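**Flellum F2 tabletop arm, from Tesedex**

The F2 clears light things off a table. It has been trained on 3,733 pickups, mostly cups and cans, so your kitchen may contain a few surprises for it. Gravy boats, for instance.

The fingers are blue ribbed plastic and open a good deal wider than a short soda can.

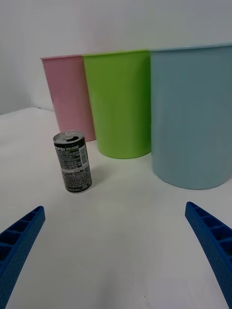
## Can it do my chores yet?

Some of one of them. Plastic cups and drink cans go into the bin you give it, at up to 14 an hour. A bored teenager is faster, but costs more to feed.

It can't tell an empty can from a full one until it lifts, so check first. Wine glasses are not covered by the warranty. Neither is the carpet.

## In the box

- F2 arm with wrist camera
- Two blue fingers, fitted
- Younis table clamp, for tops up to 40 mm thick
- Power supply

Orders placed by Wed 16 December ship from our Brimthorpe warehouse before the holidays. You will still be doing the dishes.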